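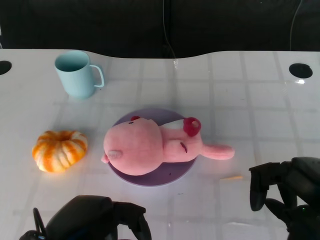

The purple plate, the blue mug, the stripy pumpkin and a certain pink somebody.

Feb 2, 2019

So I finally did the thing I've been threatening to do since June and pulled out the toy and play dishes box. You know the one. Everybody with a house has one. Ours started life as the carton a lamp came in and has been "temporary" ever since, and the bottom is now mostly packing tape.

I gave myself one evening and one rule, which was that everything had to come out on the white table before anything could go back in. I did not stick to the rule. I got the plate out, and then the light blue mug, and then I found the little pumpkin and got completely sidetracked, because I love that pumpkin! It's squat and ribbed with orange and cream stripes, and it came from the fall market over in Flurkside, out of a bin by the register. I went in for apples. It has been on the mantel, in the bathroom, and for one whole winter in the glove compartment of my car. It isn't seasonal if you never put it away, that's my position.

The plate is from the secondhand place on Antoniadis (the one with the terrible parking). I like it more than most of my real plates – it's that soft lavender color and you can almost see through it. There used to be a matching bowl. If it turns up under the couch I'll report back.

The mug is plastic and pale blue and I have no memory of buying it. I think it might be from the Irkard picnic set, but the rest of that set was a different blue, and I spent way too long holding things up to the light trying to decide. It stays either way. It's a good size for rinsing paintbrushes.

And then there's the pink plush, who of course ended up flopped on the plate like the main course.

I've had this one for 15 years, which I worked out while sitting there and then had to go make tea. It was a prize, sort of. The summer fair at Anduvwood had a raffle and I bought 18 tickets trying to win a bicycle, and this is what I went home with. I was pretty sour about it at the time. But come on, look at that face.

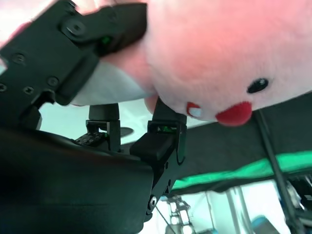 The red nose (or mouth, I go back and forth) is what gets me every time. Together with that shiny black eye, it makes for a very hard creature to put in a donation bag. I did try. I had the bag open and everything, and then I put two coloring books in there and closed it up again.

I also meant to give the plush a proper wash and chickened out. The fuzz is still soft and I don't want to wreck it. If anyone has washed an old stuffed toy with felt-y bits on the face, tell me how you did it! Cold water and a pillowcase is what I keep reading, but I'd like to hear it from somebody who has done it and still has the nose attached.

Anyway, the lamp carton is in the recycling and I've ordered a bin with a lid. Next up is the drawer with all the batteries in it, and I'm not promising a date for that one.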